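Automation and the Working Day at Drarkilar: What Changes for Staff

Student project report
Edileuza Cavalcanti
16 April 2021

1. Purpose of the report

This report examines how the introduction of robots has changed the duties of employees at Drarkilar, a company that prepares small household tasks for automation on behalf of its clients. The project was carried out under the Plirkus work placement program. It considers the people who do the work and leaves the technical performance of the machines to other studies.

2. Method

The author spent 8 weeks at the site and interviewed 36 employees. Each interview followed the same set of questions on daily duties, training, physical strain and expectations for the future. Shift schedules and job descriptions supplied by the personnel office were also read. Names of employees have been withheld at their request.

3. Findings

3.1 Job content

Before the change, most of the staff interviewed were employed in assembly and packing for Rezende, the former owner of the site. Their present work consists of performing everyday tasks by hand with a gripper tool, so that the movements can be recorded and later used to train a robot. Several employees said that they had expected to supervise machines and were surprised to find that their own hands were still at the center of the job.

3.2 Training

New staff receive four days of instruction. Employees with long experience in packing stated that this was sufficient for the tool itself, but that judging whether a recording was good enough took much longer to learn. At present that judgment is passed on informally between colleagues, and it does not appear in any job description.

3.3 Physical strain

Heavy lifting has almost disappeared. In its place, employees reported tired wrists and sore shoulders toward the end of a shift.
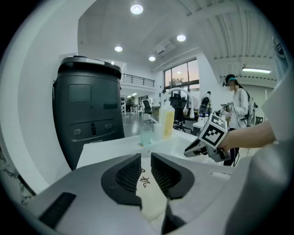
Those who had asked for shorter recording periods were generally given them, although the arrangement depended on the shift leader. A written rule on breaks was due to be introduced in September and had not been adopted when the interviews were held.

3.4 Job security

Opinions were divided. Younger employees tended to regard the work as a step toward a technical position. Older employees asked what would remain for them once enough recordings had been made. Management referred them to the agreement with Flernier, the main client, but staff had not been shown its terms.

4. Recommendations

The skill of judging recordings should be named in job descriptions and reflected in pay grades. Breaks should be set out in writing and applied equally on all shifts. Staff should be told how long the present contract runs and which positions are expected to follow it.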